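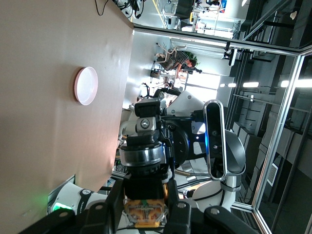
つくば、2024年4月8日

共用テーブルの片付けと食器の置き場所に関する実習報告

1. 目的

本報告は、実習室の共用テーブルで行った片付け作業についてまとめたものである。対象は、軽食や試食のあとにテーブルに残る食器と、その戻し先である。3月に実習室の使い方を見直すことになり、私たちの班はテーブルの上の物の置き方を担当した。

見直しの前から、テーブルの上に物が残ったまま次の班が作業を始めることが多かった。布やノートを広げる場所が足りず、食器を端に寄せて使い、そのまま落としかけた例も班の記録にある。そこで、皿をどこに置き、いつ下げるかを決め、決めたとおりに運用できるかを調べた。

2. 対象としたテーブルと食器

テーブルはベージュ色の天板をもつ大きなもので、縁はまっすぐである。広いため複数の班が同時に使えるが、中央に置いた物には、立つ位置によって手が届きにくい。

食器は白い小さな丸皿を基準にした。縁が少し立ち上がっており、外周がうっすらとピンクがかっている。菓子や切った果物をのせるのに使うもので、実習室では「小皿」と呼んでいる。深皿とカップも使用しているが、形がまちまちで重ね方の条件をそろえられないため、今回は小皿に絞った。

棚はCerkuraの組立棚を使用した。食器用に割り当てたのは下から二段目である。水切りかごは流しの左に置き、位置は作業期間中に変えていない。

3. 方法

作業は前半と後半に分けた。前半は置き場所を決めず、各班がこれまでどおりに片付けた。後半は次の決まりで行った。

小皿はテーブルの縁から離して置く。
使い終わった皿は、次の作業を始める前に下げる。
洗った皿は水切りかごに立て、拭いてから棚に戻す。
天板を拭くときは、皿をいったんワゴンに移す。

記録は作業ごとに用紙に書いた。用紙の様式はMacaraegの点検表を参考に作り、書き込む欄を「残っていた物」「置かれていた位置」「戻すまでの時間」の三つに減らした。最初の様式には汚れの程度を書く欄もあったが、書く人によって判断が分かれたので取りやめた。

戻すまでの時間は、使い終わりの合図から棚に入るまでとした。水切りかごに立てておく時間は含めていない。この扱いは途中で決めたため、前半のはじめの記録は用紙の余白のメモから計算し直した。

4. 結果

記録できた作業は前半と後半を合わせて64回であった。片付けの終了時にテーブルに食器が残っていなかった割合は、後半では70%近くになった。前半については記録の抜けが多く、同じ形で割合を出すことができなかった。用紙に書かれた内容を読むかぎり、前半は食器が残る作業のほうが多い。

皿の位置については、縁から離して置く決まりはよく守られた。後半の記録で縁の近くに置かれていたのは2回で、どちらも天板に大きな紙を広げていたときである。紙の上に皿を置くことを避けた結果、空いている端に寄せたと書かれていた。

次の作業の前に下げる決まりは、作業が続く日に守られにくかった。流しが混むと皿を持って待つことになり、待つ間にテーブルへ戻してしまう。ワゴンの上段を一時置き場にしてからは待つ人が減ったが、今度はワゴンに皿がたまり、天板を拭くときの移し先がなくなった。

棚に戻す作業では、小皿を重ねる高さが問題になった。高く積むと下の皿を取り出すときに上の皿を持ち上げなければならず、取り出した人が残りを別の段に置いてしまう。途中から二つの山に分けたところ、別の段に置かれることはなくなった。

5. 考察

テーブルに食器が残る理由として、はじめは戻し先が決まっていないことを考えていた。しかし後半の記録では、戻し先を知っていても流しの混雑で止まっている場合が目立つ。置き場所の表示だけを増やしても、この部分は改善しないと考えられる。

縁から離して置く決まりが守られたのは、決まりが短く、その場で確かめられたためであろう。一方で「次の作業を始める前」という表現は、どの時点を指すのかがあいまいだった。用紙を配る前と考えた班と、材料を出す前と考えた班があり、後者では紙類と皿が同じ場所に並ぶことになった。

天板の色についても意見が出た。ベージュの天板に白い皿を置くと、離れた場所では見落としやすいというものである。敷物を使う案があり、Sternixの濃い色のマットを一枚借りて試したが、洗う物が増えるという理由で班の中の評価は分かれた。回数が少なく、マットの有無で残る皿の数が変わるかどうかは判断できない。

拭き掃除にはVuventの布を使った。乾いたあとに筋が残るという指摘があったが、水の量をそろえていなかったので、布の問題かどうかは分からない。

6. 今後の課題

前半の記録に抜けが多かったことが、比較をするうえで最も大きな問題になった。用紙を流しのそばに置いていたため、手がぬれた状態で書くことになり、後回しにして忘れた例が多い。後半の途中で用紙を入口側の壁に移したが、もっと早く移すべきだった。

次の班には、深皿とカップを含めた記録を引き継ぐ。小皿を二つの山に分ける方法はそのまま続け、ワゴンは上段を使用済みの食器、下段を天板を拭くときの一時置きとして使い分ける予定である。「次の作業を始める前」という表現は「用紙を配る前」に改める。敷物については、枚数をそろえてから改めて試す。

付記

記録用紙の原本は実習室の書類箱に保管した。集計に使った表は班の共有フォルダにあり、計算し直した前半の値には印を付けてある。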